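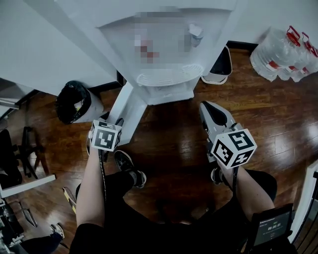
Ticket 291 – Water cooler, second floor break corner
Opened by: Olesia Melnychuk
Assigned to: Nam-gil Hong
Status: Open, waiting on part

Olesia Melnychuk
The drip tray on our cooler keeps filling up overnight. I emptied it Monday evening, and the next morning there was water right up to the slats again! I love having this cooler by the pillar, everybody meets there, so I'd really like to save it. The floor is wood, and I've put a towel down at night to be safe.

Nam-gil Hong
Great report, thank you! Could you pull the tray straight out, dry the alcove with a paper towel and hang a strip of dry paper under each faucet for an hour? Please don't draw any water while it's hanging there.

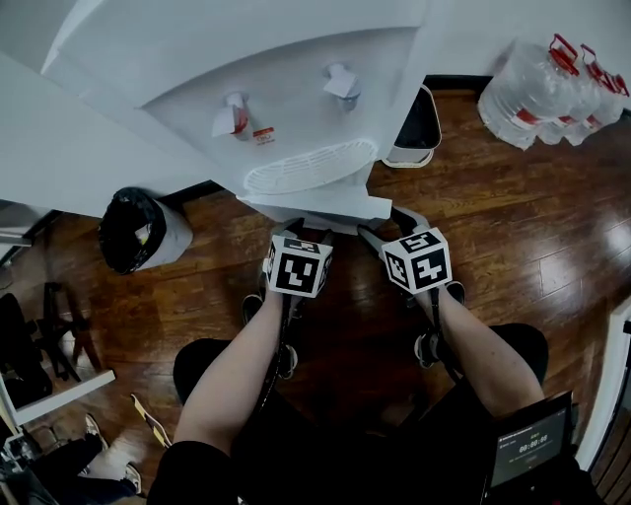 Which faucet is the one with the red rim?
It's the left one, and on our cooler that is the hot side. Switch the heater off at the back and let it cool down before you put your fingers near it.

Olesia Melnychuk
Did the paper test twice. The left strip was soaked both times, and the right one stayed dry as a bone. So it's the hot faucet – how nice to have it narrowed down that fast. The lever feels a bit lazy coming back up too.

Nam-gil Hong
Lovely, a lazy lever usually means a tired spring or a worn seat washer. Before I order anything, I want to rule out the bottle. A hairline crack lets air in and pushes water out the faucets.

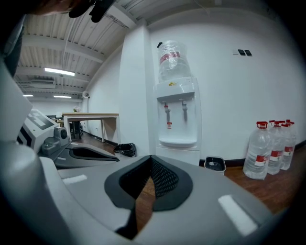
Cooler by the pillar, bottle in place on top.

Kulsoom Yousafzai
Jumping in from facilities. I swapped the bottle for a fresh one from Vasylenko and marked the water line with tape. Same drip, left side only. The bottle is cleared! I also wiped the base ledge and checked the baseboard behind the bins, all dry.

Nam-gil Hong
Perfect. Washer and spring set ordered from Grultex, 13 March 2024. Steps for fitting day are below, and Kulsoom, you're welcome to join in – it's a fun little repair.

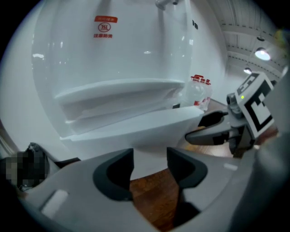
Fitting day
1. Unplug the cooler and leave it to cool.
2. Lift off the bottle and drain both faucets into a bucket.
3. Unscrew the left lever, swap the spring and washer, and tighten by hand only.
4. Bottle back on, run two cups from each side, then plug in.
5. Repeat the paper test and post the result in this ticket.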